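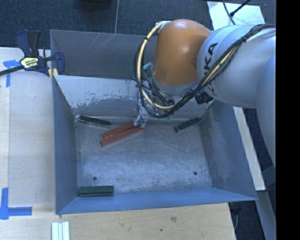 How long does it take to set up a bin-picking cell from scratch?

Nearly a fortnight, if the arm is already bolted down and working, and most of that goes on the bin and the cables.

Trevor Fehr reckons people never believe him on that. They picture the clever part. The software, the vision, the arm swinging about. Then they come down to the Felar workshop at half past seven in the morning and find him on his knees with a roll of tape.

He looks after the test cell for Zodard, a small outfit that works out picking jobs for factories before the factories spend proper money. One KUKA arm, one sheet-metal bin, a box of coloured blocks. Red and green at the moment. The customer's real parts come later, once the blocks behave.

Start with the bin. It has to stay put. Fehr clamps the rim, bar clamp, done up hard, then marks the table with blue tape. Strips on the plywood, corners squared off into an L. If the bin gets a knock he can see it from across the room. "Three millimetres," he says. "That's all you need to ruin an afternoon. The arm goes where it was told and the bin isn't there any more."

Sloping walls next. Good for stopping parts jamming upright, awful for the fingers. A block lying close against the back wall means the gripper has to come in low with metal right behind it. Fehr teaches those spots by hand, at crawling speed, thumb over the stop. He did the back corners first this time and wishes he'd left them till last.

Then cables. A subject he can go on about.

The arm came with its own wiring tucked away nicely. Everything added since runs on the outside, black and yellow, looped over the orange joint and back along the upper arm. It looks a mess. Some of the slack is meant. The wrist turns a long way and a cable tied too tight will pull its connector out, slowly, over a few hundred picks, and the fault comes and goes for days before anyone finds it. Too loose and it snags on the rim. He ties a loop, runs the wrist to both ends of its travel, looks, cuts the tie, starts again. Last count he'd used 120 cable ties on this cell. Most are in the bin. The other bin.

"Pumilov did a lovely job with theirs," he says, meaning the rival shop up the road. "All in a sleeve. Took them a whole morning to change one lead."

The fingers get looked at every day. Thin tips, easily bent, and they touch down on the blocks right by the bin floor, so any error in height goes straight into them. He lays a straight edge across, holds it up to the window. Spares sit in a margarine tub on the shelf. He's got through 13 pairs since the spring, which he blames on one bad week and a wrong tool length somebody typed in. Him, probaby.

In September the cell did its first long run for Agbayani, the customer. 2,285 picks before it stopped. The cause was a tie that had worked round and caught. Fehr snipped it, wiped the rim down, checked the tape, set the arm going at quarter speed and stood their watching with his tea.

Still to do: a proper bracket for the clamp side, new paint inside the bin, maybe. The back wall is filthy and scuffed and the camera people keep asking. He'd sooner leave it. Factory bins are worse, he says, and the cell might as well learn on a dirty one.

He was re-tying the wrist again when we left.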